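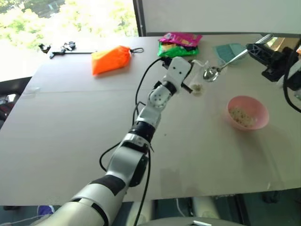 1/ A few notes on the veterans' cross-country league now that the season is done. I ran for Dretwood in the over-55s and have had some questions from people thinking of joining next winter.

2/ There were four fixtures, one a month from November to February. Vikine hosted the first, we had the second, Kamolrat the third and Triron the last. Every course is on grass or farm track and there is no road running at all.

3/ Scoring is simple once you have seen it done. Your finishing position is your points, and the lowest total wins. Six count for each team. If you can't field six, you are given last place plus one for each gap, and that hurts.

4/ We had only three finishers at Vikine. That one result put us bottom of the table until January.

5/ Final club totals, all age groups added together: Triron first, Kamolrat second, Dretwood third with 1262 points. Vikine were 9 points behind us. Over four races that is very little, a couple of people being passed on the last hill.
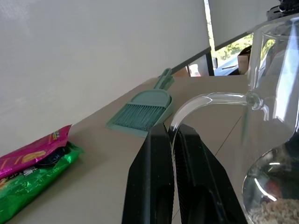 6/ The hill at Kamolrat deserves its own post. You go up it twice. The first time is fine. The second time there is a gate at the bottom where everyone bunches up, so you start climbing from a standstill. I walked the top part and lost two places, then got one of them back on the way down.

7/ Shoes. Spikes were right for three of the four races. At Triron the long section by the barns is stony and I was glad of my trail shoes. The fixture notes said "mixed ground", which could have been clearer.

8/ My own best was at our home race. I wore 122 and finished well inside the top half of my age group, which I had not managed before. Knowing where the soft bits are is a big help.

9/ Someone asked if it is too serious for a beginner. The front end is quick – there are people in the over-55s who would beat most club runners in their twenties. Further back there is plenty of company. No cut-off time, and the marshals stay out until the last runner is in.

10/ Training: I did one hill session a week and one longer run off road, usually with two or three others from the club. I did no track work. I should have started in September and left it until the clocks changed.

11/ Cost is one entry fee for the season, paid through your club. You do need to be a club member by the first race. Bring your own pins. You keep the same number all winter, so don't leave it in the wash like I did before the Triron race.

12/ Next season's dates should be agreed at the league meeting in May. Vikine have asked to move their race to December as the lower field floods. I'll add the dates to this thread when they are out.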